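Trasgate presenta Prirar, un servicio de demostraciones manuales para robots que trabajan con ropa

La primera entrega reúne 751 episodios de plegado y colocación de prendas grabados en viviendas. El alquiler del equipo se ofrece por separado.

6 de abril de 2026. Trasgate anuncia la disponibilidad comercial de Prirar, un servicio dirigido a laboratorios y fabricantes que entrenan robots para tareas domésticas con tejidos. El cliente elige una lista de tareas, Trasgate las graba con pinzas de mano en casas habitadas y entrega los episodios revisados, con anotaciones de inicio, agarre, suelta y final.

El servicio empieza por la ropa. Camisetas, toallas, pantalones y prendas de abrigo forman el catálogo inicial, que se ampliará en agosto con ropa de cama. Cada tarea se describe en una ficha de una página: qué prenda se usa, en qué posición se deja al empezar, qué resultado se da por bueno y qué errores obligan a repetir la toma. El cliente recibe las fichas antes de la grabación y puede modificarlas.

Las prendas de abrigo tienen un apartado propio en el catálogo. El relleno devuelve la tela a su sitio cuando se suelta, las mangas pesan de forma distinta al cuerpo y los tiradores de las cremalleras se enganchan con facilidad. En esas fichas se pide al operador que trabaje con dos pinzas, una en cada mano, y que abra los dedos por completo antes de acercarse al borde de la tela.
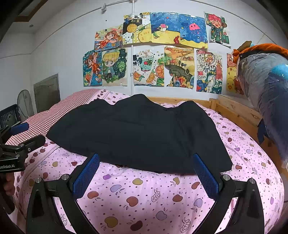 Los dedos de una pinza, abiertos junto al borde inferior de una prenda negra colocada sobre la cama.

Las grabaciones se hacen en dormitorios, salones y cuartos de plancha, con los muebles y los objetos que haya en cada casa. Trasgate no retira cuadros ni dibujos de las paredes ni cambia la ropa de cama, salvo que el cliente pida fondos lisos. Los sujetos de las fotografías familiares y los documentos con datos personales sí se tapan o se guardan antes de empezar, y cada hogar firma una autorización que detalla el uso de las imágenes y el plazo para retirarla.

El control de calidad se hace en dos pasadas. En la primera, un programa descarta los episodios con pérdida de seguimiento, cortes de imagen o desajustes de tiempo entre las dos manos. En la segunda, un revisor ve el episodio completo y lo compara con la ficha. Si la prenda acaba fuera de la posición acordada, el episodio se etiqueta como fallido y se entrega en una carpeta aparte. Varios clientes de la fase previa pidieron conservar esos fallos – los usan para entrenar la detección de errores – y Trasgate decidió incluirlos sin coste.

"Una chaqueta extendida sobre una cama parece un caso sencillo y en las primeras pruebas fue el que más repeticiones nos dio", afirma Ekow Bawa, responsable de producto de Prirar. "Los operadores agarraban demasiada tela o cogían también la sábana. Reescribimos la ficha, añadimos una práctica previa y a partir de ahí el trabajo fue más regular."

La formación de operadores forma parte del servicio. Antes de grabar para un cliente, cada persona completa una serie de prácticas con prendas finas y otra con prendas gruesas. Quien ya ha trabajado con pinzas de mano puede pasar directamente a la segunda. Trasgate entrega también la guía de prácticas a los clientes que prefieren grabar con su propio personal.

En las prendas con bolsillos, solapas y cierres, la guía recomienda sujetar por el bajo o por la manga y dejar libres los herrajes. El agarre sobre una cremallera cuenta como válido solo cuando la tarea consiste en abrirla o cerrarla. Para plegar, se parte de la prenda boca arriba, con el cuello hacia el cabecero y las mangas separadas del cuerpo.

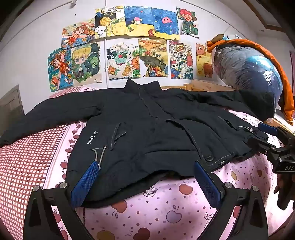
Desde Bergeron, que probó el servicio durante la fase previa, señalan que la parte más útil fueron las fichas, por encima del volumen de datos, y que echaron en falta más variedad de tallas: casi todo lo recibido era ropa de adulto y su robot tiene que ordenar también armarios infantiles. Piden además que las anotaciones distingan entre tocar la tela y cerrar los dedos sobre ella, dos momentos que en la versión probada compartían etiqueta.

Trasgate ha incorporado la segunda petición a la versión que sale ahora a la venta. Las tallas infantiles entrarán con la ampliación de agosto.

Modalidades y entrega

Prirar se contrata en dos modalidades. La modalidad de catálogo da acceso a los episodios ya grabados, con licencia de uso interno para investigación y desarrollo. La modalidad a medida parte de un pedido mínimo de 1.000 episodios, que pueden repartirse entre un máximo de seis tareas. En ambos casos, los archivos incluyen vídeo, trayectoria de cada pinza, apertura de los dedos y anotaciones. La documentación está disponible en español y en inglés.

Los clientes que quieran grabar en sus instalaciones pueden alquilar el equipo a través de Vakum, distribuidor del servicio. El alquiler incluye las pinzas, los soportes de carga, una maleta de transporte y una sesión de puesta en marcha a distancia. Las almohadillas de los dedos se consideran material de desgaste y se facturan aparte.

Los pedidos a medida se atienden por orden de firma. Trasgate envía una muestra de cada tarea para su aprobación y no continúa con el resto hasta recibir la conformidad por escrito. Los cambios en una ficha ya aprobada se presupuestan como tarea nueva.

Sobre Trasgate

Trasgate prepara datos de manipulación para empresas de robótica y centros de investigación. Su equipo se ocupa de la redacción de tareas, la formación de operadores, la grabación en viviendas y la revisión. Prirar es su primer servicio con catálogo abierto.

Las solicitudes de muestras y de presupuesto se tramitan mediante el formulario de contacto de Trasgate. Las consultas sobre alquiler de equipos deben dirigirse a Vakum.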